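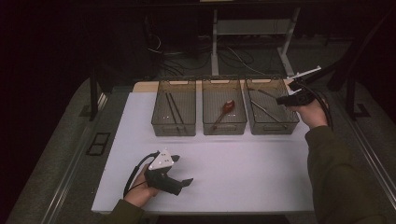

Page 8 of 19

Drendbridge Household Help > Kitchens > Storage

Sorting utensils in mesh baskets without a drawer

Temitope Garba
Posted 25th April

I moved into a flat over the old Nindholm bakery and the kitchen has one drawer. It opens as far as the oven handle and then it stops, so in practice it's a slot. I can post a teaspoon into it.

My solution so far is in the photo at the top: three of the dark mesh baskets, side by side along the back of the white table. Long sticks on the left, the spatula with the red head in the middle, tongs on the right. One kind of thing per basket. I was very pleased with this for an evening.

Then I remembered that I own other utensils. There's a ladle, a whisk, a potato masher I inherited and can't get rid of while my aunt is alive, and a bag of measuring spoons. At one kind of thing per basket I'd need a longer table, and eventually a longer flat.

So what do people do? Do I sort by what the thing is, by how often I use it, or by length? Also, everything ends up lying on the diagonal, and I can't decide whether that's fine or whether it's going to bother me for the rest of my tenancy. I'd rather not buy a rail, as the landlord has views about screws.

One more detail in case it matters. The white top stops short of the back and there's a strip of tan board showing behind it. Should I put the baskets over the strip to hide it, or leave it alone?

Somtochukwu Bassey
Member, 343 posts

Sort by how often you use them. I ran a shared kitchen in Illden for years with the same type of open basket and we tried every system, including labels, which lasted until someone put the labels in a basket.

What worked was three groups. Basket one is whatever you touch every day. For most people that's the tongs, a spatula and one wooden spoon, all in together. They don't need privacy. Basket two is the once-a-week things: ladle, whisk, the sticks if you're not a daily stick person. Basket three is the masher and its friends, and that one can go on top of a cupboard.

Put the daily basket on the side of your stronger hand, nearest the stove. It sounds fussy but you'll stop reaching across a hot pan for the tongs.

About the diagonal: long utensils will lie corner to corner in a rectangular basket, as that's the longest line going. If you point them all the same way you can fit several more and they don't tangle. In your photo the sticks and the tongs already run from upper left to lower right and the spatula goes the other way. Turn the spatula around. You'll feel better, or at least I will.

Two practical things. Dry everything before it goes in, even with mesh sides. And take the baskets out once a month and rinse them, crumbs get into the grid and stay there until they qualify for a vote. Those cut-out handles are good for carrying the whole lot to the sink in one go.

I'd leave a narrow gap between baskets, as you have. Jammed together, you lift one and the neighbor comes along for company.

Edivaldo Medeiros
Member, 19 posts

get a jar

Paavo Aaltonen
Member, 3,259 posts

A jar is fine until you put a ladle in it, at which point it becomes a jar on the floor.

I mostly agree with Somtochukwu but would go by length first. Measuring spoons sink to the bottom of a basket full of long handles and you find them again in September. Keep the short stuff in a mug or a small box inside the weekly basket, and hang the ladle off something if you can find a hook that sticks without screws. Iyamu Hardware on the corner by the bus station used to keep the peel-off kind behind the counter. You have to ask, and he sighs.

As for the tan strip, I'd leave it. If you push the baskets back over the join, one edge may sit lower than the other and they'll rock every time you fish for something. If it really annoys you, paint it white. Check with the landlord, who I assume also has views about paint.

Temitope Garba

Spatula has been turned around. Masher is on top of the cupboard. I have bought a fourth basket, against advice I'm sure somebody was about to give.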